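Subject: Re: [sengar-users] Finger pad creeping, gap drifts after a shift
From: Valter Salgado
To: sengar-users

On the Skistby list archive someone wrote in May:

> We run two Sengar hand tools with the Pustach finger set. The gap
> on one of them won't hold. We zero it in the morning with the
> fingers shut, and by late afternoon the closed position reads high
> and small parts slip out. Only the one tool does it. We have
> changed the screws, cleaned the slide and reflashed the board.
> Is it the encoder, and if so can it be swapped without sending
> the whole thing back?

I doubt it's the encoder. I had the same thing on ours and spent the best part of a week on the wrong end of the tool before I took a proper look at the pads.

The pad on these fingers is soft and sits inside a raised rim. If the adhesive lets go at one end, the pad bunches up a little each time you close on something and doesn't go back. The zero is taken with the fingers shut, so whatever thickness the pad has in the morning is built into it. Once the pad creases, the fingers stop short and the reading goes up. An encoder fault on ours, when we did have one, looked different: the reading jumped by a large amount and stayed there, or went to nothing at all.

Before you open the body, do this. Put the tool on a flat, clean table with the fingers open and look at each inner face from above. Any bench will do, but a pale one makes it easier to see the edge of the black plastic.

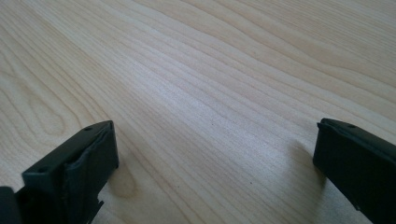

Then run a fingernail along the pad from the tip towards the body. It should feel the same all the way. If it lifts or rolls, it needs replacing. Don't try to glue it back down. I tried that twice and each time it held for a day.

To change it:

1. Power off and wait for the light on the body to go out. Open the fingers by hand as far as they go.

2. Take the finger off. Keep its screws apart from the ones for the other finger, they are not always the same length on the older sets.

3. Peel the old pad from the body end. Clean the recess with alcohol and a plastic scraper. A metal one will mark the rim, and the new pad then won't sit flat against it.

4. Lay the new pad in dry first and check it against the rim. If it's too long, trim it. A pad that's been squeezed in will crease within days.

5. Stick it down, refit the finger, then close on a flat block and leave it overnight. I use an 11 mm block because that's what we have.

6. In the morning take the block out, close fully and redo the zero. The command in the Skandine software is under Setup, Tool, Closed position. Do it 2 times and compare. If the second reading is different from the first, something is still loose and it's most likely the finger itself.

On the screws: snug and then a small amount more. The finger is plastic and the holes will pull if you lean on the driver. If a hole has already gone, the finger is scrap, so order the complete one. The part number on my last delivery note ended in 2483, but check yours with the supplier, as I believe left and right are listed separately.

While the finger is off, check the edges for burrs. A rough bit of plastic can catch the part or the sleeve of whoever is holding the tool. I take them down with a fine file, but leave any tab alone until you know what it locates.

Ours has now gone 9 weeks on the new pads without a fresh zero. I still check it at the start of each shift by closing on the block and writing the figure in the log. If it moves by more than the last digit I look at the pads before anything else.

If you do all this and it still drifts, swap the fingers over from your good tool to the bad one and run it for a day. If the fault follows the fingers, it's the fingers. If it stays with the body, then I'd start to think about the encoder, and yes, you can change that on the bench, but you need the long hex driver and it's fiddly with the ribbon cable. I can write that up separately if it comes to it.

One question back to you: are you closing on the bare fingers for the zero, or on a gauge? And which version of the Skandine software are you on? The older one rounded the closed position when it saved it, and I'd want to rule that out as well.

Valter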